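## 4. Planning and Paying for the Cell

Readers who came for the grasping results may be tempted to skip this section, and we would understand. We have put it in anyway, at full length, for the plain reason that when we were writing our own proposal we went looking for a section like it in other people's papers and mostly found a single sentence saying which arms had been used. Arms are the easy part of a budget. They have a model number and a quote attached to them. The hard part is everything that sits around the arms, under them, on them and between them and the wall, and that is where our first estimate came apart.

### 4.1 What we thought we were buying

The first budget was drawn up by Riet Verschueren, who also looked after the purchasing file from then on and who has let us quote from it freely. It had lines for a pair of arms, a pair of grippers, cameras, a table, a workstation and a modest sum labeled "other." The work we had in mind was simple to describe: a two-armed cell in which ordinary soft articles such as bags, cloths and pieces of clothing fabric would be gripped, lifted, spread and folded on a flat surface, with a camera at the wrist so that we could see what the fingers were doing to the cloth. 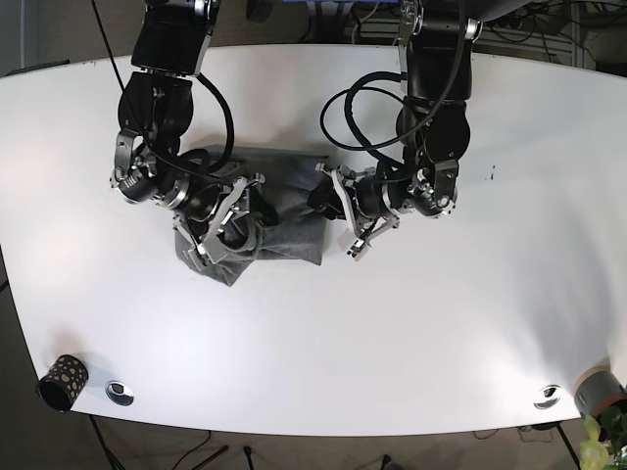
How much of a first equipment budget should be kept back for small parts and unplanned purchases?

We suggest 30 percent of the total for a cell of this size, held as its own line and released in stages as the parts list settles.

Our own "other" line was well below that share, and we spent it before the second arm had been mounted. It went on brackets, adapter plates, longer cables, cable ties, a second power strip, clamps for the stands and a surprising quantity of small screws in sizes that no two suppliers would sell us in the same bag. None of these purchases was large, and each of them seemed too small to plan for, so we went on ordering them one at a time and paying shipping on every one. If we could change a single habit it would probably be this one. A group that can sit down together with a drawing of the cell and go joint by joint, asking what holds this to that, will save itself a good deal of postage.

### 4.2 Suppliers and lead times

We asked for quotes from two integrators, Waledent and Lerach, and bought from both in the end, with the arms and mounting frame on one order and the grippers on another. Splitting the order looked cheaper on paper. It probably was cheaper, too, if one counts only the invoices, but the flange on one side and the gripper plate on the other had been drawn to slightly different patterns, and the adapter that solved it was a custom part with a wait of its own. Each supplier was courteous and quick to answer, and each could fairly say that its own part matched its own drawing. We now ask, before signing anything, which of the suppliers will own the joint between the two products, and we ask for the answer in writing.

The longest wait was for the second gripper, at 14 weeks. The whole project had been planned as though everything would arrive together, so for that stretch we had two arms, one hand and a student with a start date. We made good use of the time by doing single-arm work, and some of the most useful early practice came out of it, but it had not been in the plan and the staff costs ran on regardless. From the first order to the first bimanual session we were happy to report took almost nine months.

A single arm, we should add, is a perfectly reasonable place to begin. Many of the tasks that a funder will want to see, such as reaching for a cloth at the side of the table and bringing it toward the middle, can be rehearsed with one arm while the other is parked or still in a crate somewhere. A staged purchase also lets the group learn how much space the arm and its cable really need in motion before the second one is bolted up beside it. 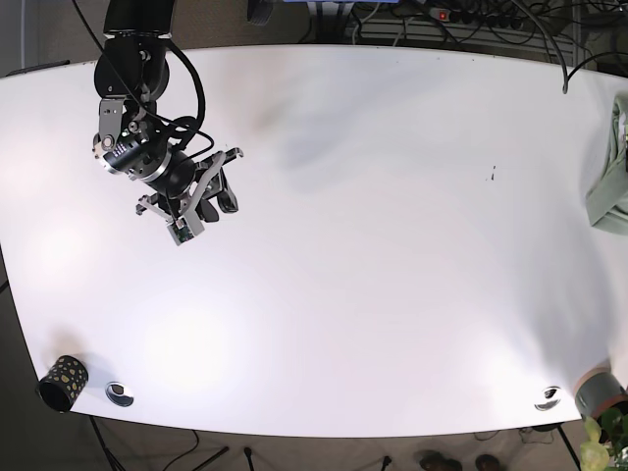
*Figure 3. Reaching room over the tabletop, with the gripper open and a pale green cloth at the table's edge.*

Cables deserve their own paragraph. An arm that hangs down over a table carries its cable along with it through every turn of the wrist, and the slack has to go somewhere. Too little of it and the wrist is held back; too much and there is a loop swinging about near the work. We bought the cables that came with the quotes, found them short, bought longer ones and then bought guides for the longer ones. Power and data also have to come from somewhere in the room, and we had measured to the nearest outlet in a straight line, as if the cable were going to fly there. Please measure along the floor and up the stand, and add a generous amount.

The table was another item we took too lightly. We chose a glossy white top because it was in stock and easy to wipe down, and as a surface for sliding fabric we have been very pleased with it. It does throw the light back, however, and bright patches in a camera view are a nuisance when the thing one wishes to find is a thin pale cloth. A matte top would have cost us very little more. We later priced a diffuser for the lamps and a matte overlay for the table, and the overlay was the better bargain of the two, though at the time of writing we have not bought either.

### 4.3 Fingers, pads and other things that wear

We come now to the purchases that never quite stop. Fabric is kind to a robot in some ways - it is light, it forgives a clumsy approach, and dropping it does no harm - but it asks a great deal of the fingertips. A tip that is fine for boxes will let a thin cloth slide straight out. We went through several tip materials and shapes, and we recommend buying grippers whose contact pads come off with a screw, so that a change of pad is a small job that anyone in the group can do between sessions.

Our textile samples were supplied through Totex, in assorted weights and prints, and we topped them up with articles brought from home. Patterned cloth turned out to be well worth including in the order. Camouflage print in particular gives a vision system plenty to think about, with its blotches of light and dark that look so much like folds, and it costs no more than the plain kind.

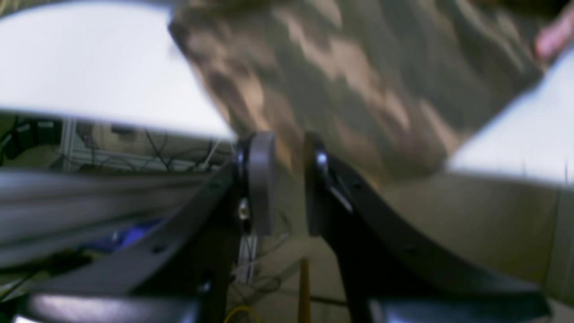

### 4.4 A recurring line for consumables

Pads, samples and cables should be entered as a yearly cost, in the same way one would enter printer paper. We did not do so, and had to write to our funder to move money between headings. The request was granted on 22 Apr 2024, after a pleasant exchange of letters that nevertheless took up time we would sooner have given to the robot. The letter itself was not difficult to write. What was difficult was reconstructing what we had spent, for which Riet had to go back through nine separate purchase orders and work out which part of each had been used up and which part was still on a shelf.

Our advice, for what it is worth, is to keep a short log beside the cell from the very first day. Ours is a shared sheet with the following entries:

- the part, and who ordered it
- the supplier and the quoted lead time
- the day it really came
- whether it wears out, and if so what it is ordered with
- where the spare is kept

The last entry is the one that people leave blank, and it is also the one that is asked about most often.

The wrist cameras we had put down as a luxury, and the reviewers of our proposal asked us quite politely whether they were needed. We would now defend them before almost anything else on the list. A camera over the table is good at telling us where a cloth is, but the hand itself often hides the place where the fingers meet the fabric, and that small region is exactly where we want to know what is going on. Dark cloth makes the case more strongly still, as a fold in it can be very hard to pick out from a distance.
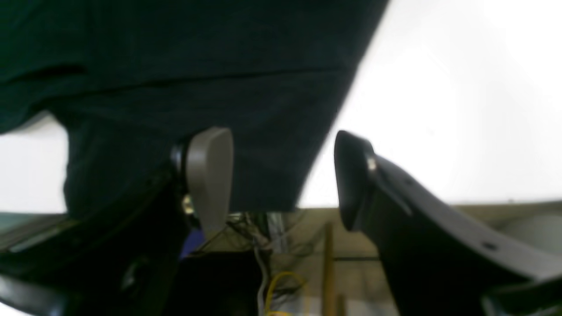
*Figure 4. Wrist view of the fingertips at the lower edge of a dark green cloth.*

The placing of a wrist camera should be settled before the gripper is ordered, or at least before the adapter plate is drawn. We settled it afterward. Hughes, who made our adapter, was able to add the mounting holes to a second version of the plate, and we paid for the first version as well. The same goes for the finger shape: a curved finger takes up a good share of the lower part of the view, and a group planning to train on those images may wish to ask for a sample picture from the supplier before committing to it.

### 4.5 The revised budget

Table 2 sets the original lines beside the revised ones. The arms and grippers are unchanged. Mounting and cabling have been given a line each, consumables are entered by the year, and the reserve stands at the share recommended in 4.1. The table top has been left as it was, with the overlay listed as optional. Installation time is entered under staff costs, where our finance office prefers to see it, although other institutions may well want it kept with the equipment.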